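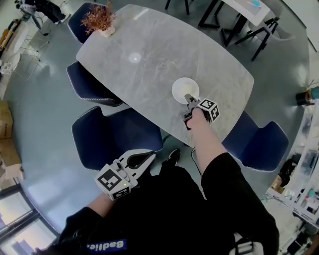
How does a live morning show get to your television?

Explainer for readers from 8 to 12 years
By Comfort Opoku

Maybe your family has the television on while you eat breakfast. Two people sit on a sofa, they talk about the news, they laugh, somebody cooks an egg, and then comes the weather. It looks very easy, as if they only came in and began to talk.

In this explainer we will see how such a program is made. Many of my answers come from people who work on "Good Day Terkodcombe", the morning show of the local channel, Lamptey Television. I visited them on Apr 5, 2019, and I had to get up at three o'clock in the night to do it.

What does "live" mean?

When a program is live, you see it at the same time as it happens. If the presenter sneezes, you see the sneeze. A film or a cartoon is different. It was made months or years before, and the people who made it could cut out everything they did not like.

Some programs are only a little bit live. They are recorded in the afternoon and shown in the evening, and the public in the studio claps as if it was evening already. This is called "as live". Morning shows are nearly always truly live, for the news can change while you are eating.

Who is awake first?

The presenters are not the first to arrive. The first is the overnight producer. A producer is a person who decides what will be in the program and in which order. At Lamptey Television this is Fuseini Mensah, and he begins his work at ten in the evening, when you are probably in bed. He reads the news from many places, he writes messages to guests, and he makes the running order.

The running order is a long list. Every line in it is one part of the show: "hello", "news", "weather", "guest", "song". Next to every line is written how many minutes and seconds it may take. If the guest talks for one minute too long, then something else must become one minute shorter. Mr. Mensah told me that it is very often the cooking. So if you see a cook on television who stirs very fast, perhaps a guest before him had a lot to say.

The presenters come at half past four. They drink tea, they read the running order and they go to make-up.

Why do men wear make-up on television too?

In a studio there are a lot of strong lamps. The studio in Terkodcombe has 64 of them in the ceiling. Strong light makes skin shine, and a shining forehead looks wet on the screen. A little powder takes the shine away. Everybody gets it: men, women, the guests, and also children when they come to the show.

Kwaku Dogbe does the weather there, and he is bald. He told me he needs more powder than all the others together.

How do they remember all the words?

They don't! Most of the words are on a teleprompter. This is a screen which is fixed under the camera. In front of the camera lens there is a piece of special glass, standing a bit slanted. The words from the screen are reflected in the glass, so the presenter can read them. The camera is behind the glass and looks through it, and it does not see the words at all.

In this way the presenter can read and look straight at you in the same moment. The text goes slowly up. A person sits in another room and makes it go faster or slower, and this person must listen very well. If the presenter stops to laugh, the words must stop also.

The trick with the glass is old. In theaters of long ago, in 1872 for example, a big sheet of glass was sometimes used to make a ghost appear on the stage. The actor who played the ghost was hidden below, in strong light, and the public saw only his reflection.

You can try this at home in the evening. Stand in a bright room and look at the window when it is dark outside. You see yourself in the glass. But a person who stands in the dark garden can look in and see you too. The glass does both things together – it reflects and it lets light through.

What is in their ear?

If you look carefully you can sometimes see a small thing in the ear of a presenter, with a thin tube which goes behind the ear and down the back. It is an earpiece. Through it the presenter hears the gallery.

The gallery is not a place with paintings. In television it is the room where the director sits, in front of a wall of screens. (In some countries it is called the control room.) Every camera has its own screen there. The director looks at all of them and says which picture should go out to your home: "Camera two. Now three. Back to two." Another person pushes the button.

At the same time the director or the producer talks to the presenter. "One minute left." "Ask her about the dog." "The film is not ready, please keep talking." So the presenter must listen to one person in the ear, talk with another person on the sofa, and not show that this is difficult. Try it with two friends. One asks you questions about your school, and the other whispers numbers in your ear. After half a minute, can you repeat the last number?

Who is the person with the fingers?

Near the cameras stands the floor manager. In Terkodcombe it is Horácio Serrano. He also hears the gallery, but through headphones, and he gives signs with his hands, for on the floor he may not make any noise.

Five fingers up means five seconds, and then he takes away one finger after another. A circle in the air with one finger means "come to the end". Two hands that move slowly apart, as if he pulls chewing gum, mean "please make it longer". A flat hand across the throat looks scary, but it only means "stop".

Mr. Serrano wears shoes with very soft soles. He bought them himself, and he is proud of them.

Why do presenters tease each other?

Many children have asked me this. On morning shows the presenters make jokes about the hair of the other one, or about his age, or they show an old school photo. Is it not unkind?

Usually they have spoken about it before. The producer asks, "Is it all right for you if we show this picture?" and the person can say no. Siamak Zamani has been a presenter on the show for a long time, and he told me that he once said no to a photo from his wedding, and yes to a photo where he is four years old and dressed as a carrot. They showed the carrot every morning for a whole week in July.

The jokes are there because people who watch in the morning like to feel that they are sitting with friends. But they are a part of the work, and on the running order there is even a line for them. It says "chat", 40 seconds.

What happens if something goes wrong?

Small things go wrong every day. A microphone does not work, a guest is stuck in a traffic jam, a puppy does on the carpet what puppies do. Then the presenters say sorry and go on.

For bigger problems there is always something prepared. In the gallery they keep short films which can be started at any moment. On Lamptey Television the favorite is a film about the old harbor of Trorkach, with boats and music. It has been shown so often that people in the town know the music by heart, and when they hear it they say to each other, "Oh, something has broken."

How many people are needed?

The show I visited has two presenters and 4 cameras. You see only a few faces, but at the end of the week there is a list of names which runs over the screen very fast. There are people for sound, for light, for the graphics, for the make-up, for the website, and one lady who has to buy the fruit for the bowl. The last program of that week was number 341, and on the wall of the gallery somebody writes the new number every morning with chalk.

Words to remember

Live: shown at the same time as it happens.
Running order: the list of all parts of a show, with their times.
Teleprompter: the screen and glass from which a presenter reads.
Gallery: the room where the director chooses the pictures.
Floor manager: the person who gives the signs in the studio.

Something to do

Make a running order for your own morning show of five minutes. Write down every part and its time in seconds. All the times together must be 300. Then play it with your family, and let one person be the floor manager with a watch.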